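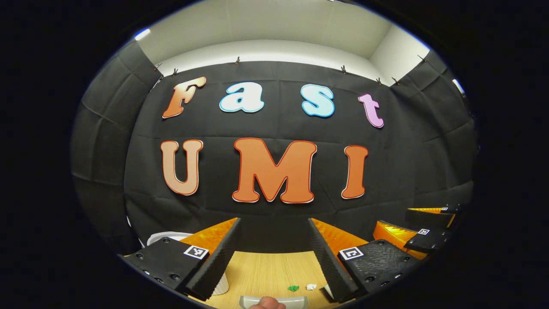
Black fabric along the wall, held up with small dark clips.

Pamar Lulis pregnancy pillow, reviewed at 31 weeks

I bought the Lulis in my second trimester, after my hips started filing complaints every night at two. It cost $103 with shipping, and it arrived in a box so small I assumed they had sent the cover by itself. They hadn't. It is vacuum packed, and once you cut the plastic it grows for most of an afternoon. My husband came home and asked who was staying with us.

It is the U shape, so you get a side for your back and a side for your belly, and you climb in at the top like a kayak. Pamar makes a C shape as well, which my sister-in-law has and likes, but she turns over maybe once a night. I turn over constantly, and with a U you don't have to bring anything with you.

Support is very good. The filling is shredded foam with a zipper at the foot end, and I took out enough to stuff a couch cushion before my neck was happy. The hip pain went from every night to now and then. I still get up to pee, and getting out is the worst part – you have to sit up, scoot down and exit over the bottom curve, in the dark, with a bladder that has opinions.

The cover is cotton jersey, soft, a bit warm. It washes fine. Putting it back on takes 4 to 5 episodes of bad language, and I'd want a second person. The website says the zipper runs the full length. It runs down one leg and quits.

Bed space: we have a queen. Had a queen. Ketill Brøndum, the physical therapist at my birth class, warned us that the U takes up as much room as an adult, and I nodded as if that would be happening to other couples. If you sleep with someone you like, measure first.

I tried two others before this. The Ramberg wedge is cheap and fine for the belly if that's all you need, though mine ended up on the floor by morning. The Kwok full-length one was firmer than the mattress. I sent it back and the refund came in December, after a fair amount of email.

There were over 900 reviews on the store page when I ordered, and a lot of them say it goes flat. Mine has sagged a little behind the knees, so I put some of the foam back in. Keep the foam, in other words. Mine lives in a trash bag in the closet.

I'd buy it again, on sale if possible. Four stars. One off for the zipper.

Update, 17th October: the dog has the left leg of it now.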